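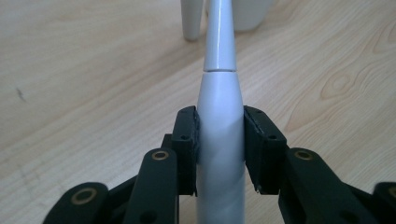 Visit to the Mägi homewares open day, Semport
June 16, 2019

Mägi opens its building in Semport to the public once a year, and this was my first time going. I took the early bus from Joltau with Alfie Greenwood. Entry is free, but you need to sign in at the side door, not at the shop.

Brynhildur Ravn led our group. We started in the mold store, which holds some 70 molds on steel shelves, most of them for plates and bowls. The older ones are kept behind a chain and you can't handle them.

The casting room was next. It was warm and fairly loud, and I missed part of the talk. I did get a clear answer on why tall pieces are cast in two parts. A long mold is hard to empty evenly, so the walls come out thick at one end – and a piece like that tends to lean.

After that we had time at the tables with the finished ware. I spent most of it on the tall white pieces. The lower body is a broad cylinder that narrows in a gentle curve, like the shoulder of a bottle, up to a thin seam. Above the seam is a slimmer section that goes on tapering. The finish is smooth and has very little shine. Alfie thought the seam should be hidden. I like it where it is, as a thin darker line between the two whites.

Esben Bisgaard runs the packing room and showed us how the tall pieces are boxed. They lie on their sides, 4 to a carton, with card between them. He said they used to ship them upright and changed over in March.

Notes for anyone going next year: tours hold 15 people and fill up by late morning. The seconds table is cash only. Coffee is in the yard, and the line was long at noon. Parking on the Warovlow road is a better bet than the lot. The last bus back to Joltau leaves from the front gate.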